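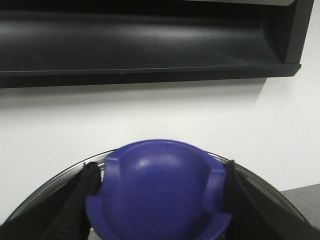
Unit 4 of the course deals with the depth chart and how a coaching staff keeps it honest over a long season. A depth chart is a list of positions with the players at each one ranked first, second, third and so on. It gets posted, and players read it before they read anything else. Where it goes matters a little: a stretch of plain white wall under a dark shelf does fine, as long as the sheet hangs at eye level and every player passes it on the way to practice. Put the date on the sheet and take the old one down the same day.

Reading for this unit: Riedl, course packet, section 2. Saimi Koskela's practice scripts are in the same packet and will be used again in Unit 5.

Terms

Starter. The player who takes the first snap at his position. It says nothing about how many snaps he plays after that.

Backup. The next player on the list. At quarterback there is usually one backup who dresses and one more who may not.

Rep. One repetition of one play in practice. Reps are the currency of the whole unit. A team has a fixed number of them, and every rep given to one player is taken from another.

Open competition. A position where the staff has not named a starter and says so.

How reps get divided

We will use the Orkwood camp log as our case. Over the whole camp the offense ran 2,655 team reps. The head coach, Leonardo Piras, came in with two quarterbacks close together and a third who was new to the system. In the first week he split the work evenly between the top two. The third got 52 reps, nearly all of them with the reserve line.

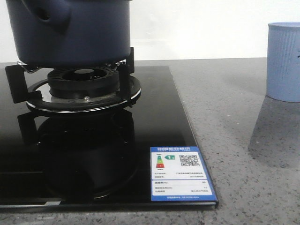 By the second week the split had changed. One quarterback took 336 reps and the other took far fewer, although the posted chart still showed the job as open. Players noticed. The receivers started staying late with the quarterback they expected to play, and the other one lost extra work that never shows up in a log.

Compare this with Wiris, where Faith Biwott ran the offense the same year. She wrote the rep split at the top of each practice script and kept to it until she named a starter. Then she changed the script and the chart on the same morning. Her camp was shorter and her roster smaller, so the totals don't line up, but the method can be compared.

Things to look for in both logs:

Who works with the first-team line
Who gets the two-minute period at the end of practice
Who throws in the red zone
How the split changes after a scrimmage

The line matters most. A backup throwing behind backup blockers against the first defense will look worse than he is -- and the film won't correct for it unless the person grading does. 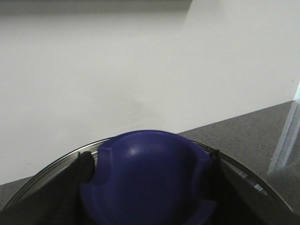 When should a staff name its starting quarterback?

Early enough that he gets at least the last full week of practice before the opener with the first-team line. Most of the staffs in the packet name him before the final preseason game. If two players are still even at that point, pick one and tell both of them in person before the chart goes up.

Preseason games

A preseason start is a long look at a player in game conditions, and the staff decides beforehand what it wants to see. Nassoro Mfinanga's grading sheet (last page of the packet) has one line per snap and a column for whether the mistake belonged to the quarterback, the line or the route. Almost 20 snaps is a fair first look. Fewer than that and one bad drive swings the whole grade.

For next class

Fill in the Mfinanga sheet for the first two drives of the Mikico scrimmage film. Write half a page on which quarterback you would start and which reps you would change the following week. Bring a printed copy.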